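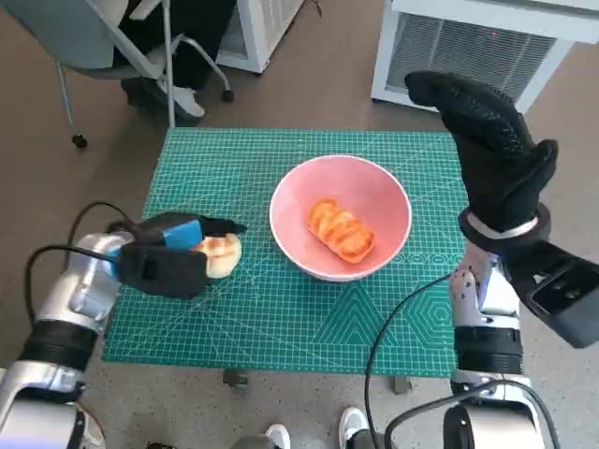 A bread roll in a pink bowl on a green cutting mat.

Grulard are coming back! The four-piece, quiet since their last tour wrapped, have confirmed a new album called Umali, and the first single is already out. It's called "Titex," it runs just over four minutes, and it might be the heaviest thing they've put their name to.

Singer Divina Manalastas and her brother, drummer Rodel Manalastas, wrote most of the record at home before bringing in guitarist Viera Baláž and bassist Imelda Bañez to tear it apart and put it back together. "We had 20 songs and kept the ones that scared us a little," Divina said in a note to the band's mailing list. "Rodel broke 2 snare heads on the title track alone, and you can hear him getting mad about it."

Producer Amerley Addo, who also worked on the band's debut, is back behind the desk. Fans of that first record will be glad to hear she has kept the drums loud and the vocals raw — "Titex" opens with Rodel alone for a good eight bars before Baláž comes crashing in with a riff that simply doesn't let up.

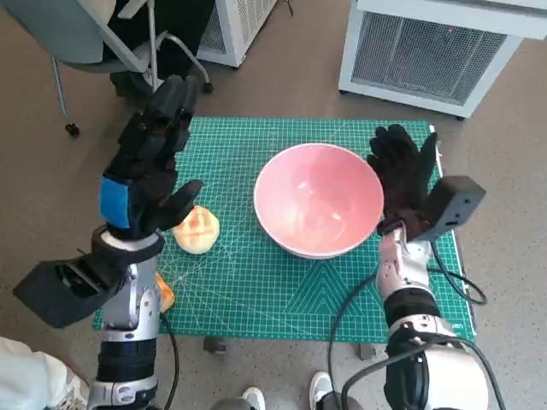 The pink bowl and a bun with a crosshatched top.

Umali arrives in December on Tronar Records, on CD, download and vinyl. The label is pressing 971 copies of a deluxe double LP with a live set on the second disc, and mailing list members get first crack at those. The full album clocks in at 60 minutes, easily the band's longest (the closing track takes up a big chunk of that, and Bañez has promised a bass solo in the middle of it).

Tour dates haven't been announced, but the band say they're working on a run of club shows to follow the release. "Titex" is streaming now, so turn it up.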